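Hand-held gripper: fingers do not release fabric after a twisted pinch, width reading stays above zero

Posted in Grippers and End Effectors

Duván Tello

I collect folding demonstrations with two hand-held grippers, black ribbed fingers on a white mounting plate, trigger operated, each with its own logger. The garments are cotton T-shirts laid out on a bed. The recordings are later replayed on a humanoid through the Gralirley retargeting package.

The fault is on the left unit only. When I pinch a corner and pull it taut against the other gripper, the fold rolls between the fingertips and turns into a tight rope of cloth. On releasing the trigger, the fingers open part of the way and stop. The fabric stays held. I have to push the fingers apart by hand, and after that the unit works normally until the next twisted pinch.

Secondary symptom: after one of these events the logged finger width no longer returns to zero on an empty close. It sits at 5 counts, sometimes more, until I power cycle. On replay the robot then carries the shirt past the release point and drags it across the bed. Last session it pulled the duvet along with it and tripped the force limit in the shoulder, which stopped the arm with the cloth still in the hand.

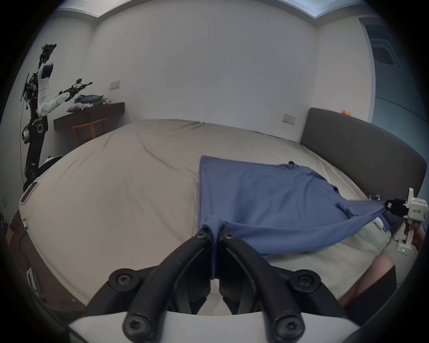
What I have checked so far

Trigger cable: no fraying, moves freely with the fingers detached.
Return spring: swapped with the one from the right unit, no change.
Battery: full charge, indicator green.
Firmware: 813 on both units.
Fabric: happens with thin and thick cotton, never with a towel.

I have not opened the finger linkage. Is this a mechanical jam, or is the encoder losing its place and the software holding the fingers closed? I would like to know before I take it apart, as I have no spare pivots.

Grellbridge

Check that all the screws are tight. Mine were loose out of the box. Also update the firmware.

Duván Tello

They are tight. 813 is the latest I can find for this board.

Eustaquio Pacheco

You have two faults, and the first one causes the second.

On a trigger-operated unit the software does not hold the fingers. The encoder only reads. If the fingers stay partly closed with the trigger released, the cause is in the linkage. Your spring swap rules out the spring, so look at the middle joints. Those screws serve as pivots on this pattern of finger, and "tight" is a problem there. Fully torqued, they clamp the ribbed arm against its neighbor. An ordinary pinch opens anyway. A rolled fold pushes the tips sideways, the arm tilts on the pivot, and it binds.

Test it before disassembly. Power off, close the fingers on nothing, release. They should snap open. Repeat with a pencil held at an angle between the tips so that they are forced out of line. If they hang, you have found it.

To correct it:

Remove the fabric and switch the logger off.
Back off each middle joint screw one quarter turn. Leave the base screws tight.
Put a small amount of medium threadlocker on the pivot threads only, and keep it out of the joint.
Let it cure, then cycle the trigger 50 times. Repeat the pencil test.

The width offset comes from pushing the fingers apart by hand. On my units the encoder magnet sits in a press-fit hub, and side load slips the hub on its shaft. The power cycle hides this by taking a new zero at startup. If yours is the same, mark the hub and shaft with a paint pen and compare after the next event.

Now the safety side. Do not replay any recording made after a jam and before a power cycle. The release threshold is never reached in that data, so the robot does what it was told. I reject any episode where the empty close at the end reads above zero. I also run the first replay of a new set at 20 percent speed with a hand on the stop button, and with no one sitting on the bed or leaning over it. A force limit in the shoulder is a last resort — it tripped for you only once the duvet was being dragged, well after the missed release.

Ñahui

Agree with Eustaquio about the pivots. One addition on technique. Pinch closer to the hem and bring the wrist around before pulling, so the tips stay square to the line of tension. We had the same rope effect in the Odine recordings, and changing the approach angle removed most of it. It will not fix a bound joint.

Duván Tello

Pencil test failed on the left unit and passed on the right. Backed off both middle screws a quarter turn and it now opens every time, including on a twisted fold. The hub has been marked. No slip yet, but I have stopped forcing the fingers. I went back through the January recordings and pulled every episode with a nonzero empty close.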